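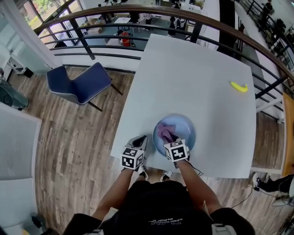
Photo: Silviu Costache / Tekdale

Site visit: Fludside handheld gripper kit, Fallis demonstration floor

March 2019

Tekdale asked for a second opinion on the Fludside kit before renewing its lease on the older teaching arms, so I spent a day at the Fallis building watching it used and then using it. Silviu Costache came along to look after the data side. Cârstea, the regional distributor, hosted us and supplied the operator.

The kit is a pair of hand-held grippers, one per hand, sold for recording manipulation tasks without a robot present. Each gripper carries a cube printed with square black and white markers. An overhead camera reads the cubes and the software works out where each gripper is and how it is turned. The recordings are then used to train an arm fitted with the same style of jaw. Fallis had no arm running on the day, so this report covers capture only.

Demonstrations are held on the upper level, beside the curved railing. The table is square and white, at a height where a standing operator can reach the middle without leaning much. The floor is wood plank and there is a good deal of foot traffic on the level below. I would have preferred a closed room, but most buyers won't have one either, and the marker tracking did not seem troubled by daylight from the big windows. We did not test under direct sun.

Tasks

The standard demonstration uses soft and hard items together: a purple cloth, a light-blue bowl and a toy banana. The cloth is the more useful of these. Pressing a crumpled cloth down into a bowl with one gripper sounds trivial, but the operator has to judge by feel when the jaws have met the bottom, and the recording holds position only. There is no force sensing in the base kit. Cârstea says a force option is planned for August and would not give a price.

The second gripper spends much of the cloth task parked on the table with its jaws open and pointing up. I asked whether parked time should be trimmed from the recordings. The advice was to leave it in, as the training step expects both hands in every run. Silviu was not convinced and has asked for the file format notes.

Over the day the three of us logged 168 runs, and 4 were rejected by the software for marker loss. All of those were mine, and all came from rolling the wrist far enough that the cube faced away from the camera. The regular operator had no rejects. A new user should expect to spend a morning learning where the limits are.

Handling

Grip weight is fair. After an hour my forearms were tired but not sore. The jaws, black and gray, close evenly and the trigger has a short dead zone that Fludside describes as intended. I found it annoying on thin items and stopped noticing it on the cloth.

The cable is my main complaint. It is thin and flexible enough, but it leaves the gripper and drops over the table edge to the floor, and on two-handed tasks I kept moving my right arm to suit it. That habit will end up in the data. A clip at the elbow or an overhead run would fix it for very little money. The cables on the floor also need covers before any site with a safety officer will sign off.

Calibration takes eight minutes by the manual. Ours took longer the first time, owing to a wrong table height in the settings, and matched the manual after that. It has to be repeated if the camera mount is bumped.

Software

The capture screen is plain and clear. Runs can be tagged, replayed and deleted, but not split, so a good run with a bad ending is lost. Export is to a local drive only. The sample set supplied with the kit holds 741 runs, mostly pick and place, with labels that are consistent as far as we checked them.

Price and support

The quote covers two grippers, the marker cubes, camera, mount and one year of software. Spare jaw pads are extra and are the part most likely to wear. Repairs go through Cârstea, and we were told to allow three weeks - too long for a teaching term with a single kit.

Recommendation

Take one kit on trial and keep the existing arms for now. Before any purchase, Tekdale should ask for:

a loan unit during repairs
a written date for the force option
run splitting in the capture software
a fixed cable route off the operator's arm

Silviu's notes on the export files will follow separately.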